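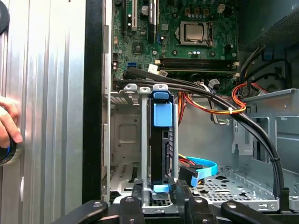 Side panel off on one of the Donnelly desktops, with the drive cage and its blue caddy in the middle.

Worura Computer Reuse Workshop
Progress report to the Braser Fund, second period
Prepared by Hubert Wróbel, workshop coordinator, Droladbridge

Dear friends at the fund,

I had meant to keep this one shorter than the last, and I can already tell you I won't manage it, so please pour yourselves a coffee. It has been a good stretch for us. The benches are full most afternoons, the shelves by the back door are fuller than I would like, and the computers are going out to homes in Droladbridge at a pace I would not have dared to promise when I wrote the application.

Where we stand

You asked us to aim for 190 desktops checked, cleaned of old data and passed on by the end of the grant year. The big Donnelly donation came in January — office towers, nearly all of the same family, stacked in the hallway so high that we had to go in and out sideways for a while. Having so many alike has been a real blessing. Once a person has opened one and learned where the drive sits and which cables are in the way, the next one goes much faster, and by the fifth or sixth they are teaching the person beside them.

Machines that can't be saved are stripped for parts, and those parts have kept a fair number of the others alive. Memory is what we reach for most often, then power supplies. We have a drawer for screws, too, which sounds like a small thing until you have tried to close up a case with none of the right ones.

What we have learned about opening them up

When we wrote our first bench guide we assumed that everybody would know how to get a side panel off. That was my mistake. People are (quite rightly!) nervous about pulling on something that doesn't belong to them, and a few panels came back to me bent at the corner. The guide now gives a whole page to the panel: where to put your hand, when to stop and look again, and where to set it down once it's free. We ask everyone to stand it somewhere safe and keep it with its own computer, because panels that look the same don't always fit the same.

After the panel comes a minute of plain looking. I'm firm about this, and I get teased for it. Before anyone touches a thing, I want them to find the processor, the memory slots, the power supply and the drive, and follow the cables with their eyes from one end to the other. In these towers the thick black cables run along the lower edge of the board, and the red, yellow and orange power wires loop in from the side, held together with a zip tie. We leave the ties alone whenever we can. Early on we were cutting them to get a bit more room, and then spending twice as long stuffing loose wires back in so the cover would close.

The drives

The drives are the heart of the job, as you know from our data promise to donors. Every one comes out, is logged against the number on our sheet, and is either wiped and tested or set aside for the shredding company. I'm pleased to say the log has had no gaps this period, and Donnelly's office manager came by to look it over and went away happy.

The blue plastic caddies have made this the most popular task on the bench. Beginners like them very much: the part you handle is a bright color, and there is no hunting for tiny screws at the back of a dark case. What does need care is the circuit board on the underside of the drive and the pins at its connector. We teach people to hold a drive by its sides and to lay it on the foam mat, never on a bare bench or on top of another drive. The mats were bought with your money, and they are already looking well used.

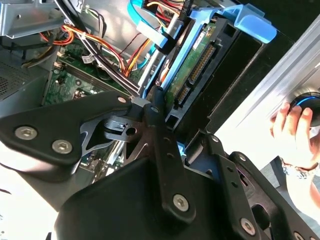

Money

Of the 3,000 dollars released for this period, the largest share went to replacement drives, followed by the foam mats, a second set of screwdrivers and better lamps for the two benches farthest from the window. The lamps were not in the original budget. I moved the money over from printing, where we had been too generous with ourselves, and I hope that sits well with you. The full sheet is attached with the receipts behind it, in the order they were paid.

Training

We ran 4 evening courses, each one open to anybody in town, and 20 people have now finished all the sessions and can work a bench without someone at their elbow. Two of them have asked to help teach in the fall. The course still runs too long on the last evening, when we put everything back together and start the machines up, and I think the answer is to split it in half and stop sending people home late.

What has been hard

Storage, mostly. We can't say yes to another donation the size of Donnelly's until the hallway is clear, and I have turned away one offer already, which hurt. The wiping station is also slow. It handles a few drives at a time and then we wait, so there is often a small queue of labeled drives on the shelf with nothing to be done but let them have their turn. A second station is on our wish list, and I'll send a proper price for it with the next report.

Plans for the coming months

We'll finish the remaining Donnelly towers first and send out the next batch to families on the list. After that I want to redo the bench guide with clearer pages on cables and on seating memory, as those are the two places where I am still called over most often. The revised pages will come to you as soon as they are printed, and you are welcome at the workshop any afternoon after two.

With warm thanks,
Hubert Wróbel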